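Home Notebook Cells Spare parts Calibration Login

Cell notebook, Nultau bench, picking cell
April, started 8:40
Written by Mawuli Nutsugah. Parveen Paracha was with me until lunch.

Continuing from the previous entry. The arm stopped two times yesterday with a torque warning on the last axis, both times when the wrist turned far to one side. I wrote then that I suspect the hose. Today I looked at it properly before running anything.

With the arm in manual mode and low speed, I turned the wrist slowly to both ends of its range. Toward the positive end there is no problem. Toward the negative end the hose becomes tight at the last clip and pulls on the housing. Parveen held her hand near the clip (arm stopped, enabling switch released) and she could feel that there was no slack left at all. So the loop is too short for the poses which the new pick program asks for. The old program never went there, this is why we did not see it in winter.

What we did:
— opened the two rear clips and pushed hose forward to the wrist, then closed them again
— the loop is now much wider, it stands out to the side of the arm
— checked that the thin cable does not go under the hose when the wrist returns
— marked the hose at the rear clip with a paint pen, so we can see if it creeps back

I am a little afraid that the loop is now too wide and will touch the bin wall in low poses. I limited the wrist in software until we know. The limit is in the cell config, under Wularier, with my initials. Please do not remove it without telling me.

10:15. Gripper. Took it off and cleaned the joints with a dry brush and then a cloth with a little alcohol. There was dust in the linkages and one short hair wound around a rod. No play in the pins that I can feel. The fingertips I washed with soap and water, not alcohol, as the alcohol makes the surface hard with time. One of them has a small cut on the inside. I leave it for now, we have 9 spare ones in the drawer and I want to see how long this one lasts. Put everything back, tightened the flange screws crosswise. I forgot to write the torque value on the first screw and did all of them again from the beginning.

After the mounting I ran the open and close test, 400 cycles without load. No fault. The motor current at the end was the same as in the beginning, or so near that I cannot tell the difference in the plot.

11:30. Bins. Parveen found that the front bin could be moved by hand, maybe by a few millimeters, when you push at the corner. This is bad, because the collision model in Asadi thinks that the bin is fixed. The clamp was not loose, but its jaw was sitting crooked. She released it, pushed the bins together and clamped again. Now I cannot move it with one hand. We put new blue tape on the table at the corner, the old one was lifted and dirty. If the bin corner and the tape do not agree, stop and measure the bin again before you start a run.

Then we measured the bin position new. I touched the four upper corners with the pointer tool and put the values in the config. The front left corner was the worst, 61 tenths of a millimeter away from the old value. I wrote it like this in the table also, in tenths, sorry to the person who reads it later.

The bin floor is quite scratched. It does not disturb the gripping, but the bright streaks give holes in the depth picture when the lamp is on from the side. I turned the side lamp off and it became better. A matt sheet on the floor could help more, I have asked Plokidach for a price.

14:00. Pick test with the mixed set. We use the usual household things and toys, nothing new. Parveen was gone by then, so I did the first part alone with the speed reduced. In total 154 attempts. Most of the failures came with flat things near the wall, where one finger comes down on top of the object and not beside it. The approach height is perhaps a little low after the new measurement. I will raise it by a small step and repeat with the same set.

No torque warning in the whole afternoon. I do not call it solved, the software limit hides the bad region.

Paint mark at the rear clip at 16:20: still in its place.

To do:
— full wrist range with the wide loop, manual mode, two persons
— order one more hose clip, the middle one has a tired spring
— approach height, see the note from 14:00
— ask Parveen where the long hex key is
— copy the new corner values to the backup

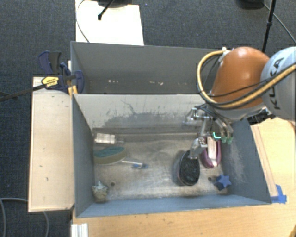

Pick test, front bin. Gripper low over the oval brush, yellow hose with the wide loop.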